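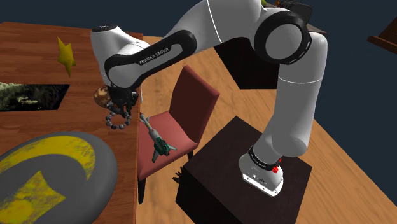
The Knee That Thinks, and Who Pays for It

Perrine Vidal has worn an above-knee prosthesis for 12 years, and she has heard a lot of promises in that time. The first leg was going to feel like her own. So was the second. The one she wears now came with a phone app, a charging cable and a brochure in which a man runs along a beach at sunset.

"I don't run on beaches," she says. "I carry laundry down a flight of stairs. Ask them about that."

I did ask them. Microprocessor knees have been on the market for a long while, and for many users they are plainly better than the mechanical kind. They read the angle of the joint and adjust resistance as the wearer walks. What's new is the layer of claims stacked on top. Ekier, a small company with a large marketing budget, says its latest knee "learns your life." Gosonar, a competitor, prefers "anticipates." I spent much of November trying to find out what either word means.

Ekier sent me a summary of its user trial. It ran for 72 days and reported higher satisfaction scores at the end than at the beginning. Fine. But everyone in the trial got a new socket along with the new knee, and anyone who has spent time in a fitting room knows what a good socket does. If my shoes pinched and you gave me new shoes and a new watch on the same morning, I'd be in a better mood too, and I wouldn't thank the watch. When I raised this, a spokeswoman told me the company was "confident in the whole-limb experience."

Gosonar had no summary to send. It had a video.

The prosthetists I spoke with were more careful than the people selling to them. At Maillard, a clinic with two fitting rooms and a waiting list, the staff keep a drawer of returned parts: feet mostly, a few knees, one very expensive ankle. Some came back broken. More came back because the patient went home, tried the thing for a month and returned to the old one. The clinic doesn't publish those numbers, and the manufacturers don't ask for them.

Then there is the bill. Vidal's insurer covered the knee after 2 denials and an appeal. It didn't cover the extended service plan, which cost her $3,887, and without the plan the app stops receiving updates when the standard warranty runs out. The knee still works. It just stops "learning," a loss she says she has not noticed.

Cusine, which makes a plain hydraulic knee with no battery at all, gets almost no attention at trade shows. Its booth at the last one I attended had a folding table and a bowl of mints. Its knee is heavier and it won't catch every stumble, and for some patients that rules it out. For others it may be enough. They'd be helped by hearing so before the brochure comes out.

Vidal is due for a replacement soon. She has asked Maillard to let her try two models at home, on her own stairs, with the same socket on both. The clinic said yes. One of the manufacturers is still thinking about it.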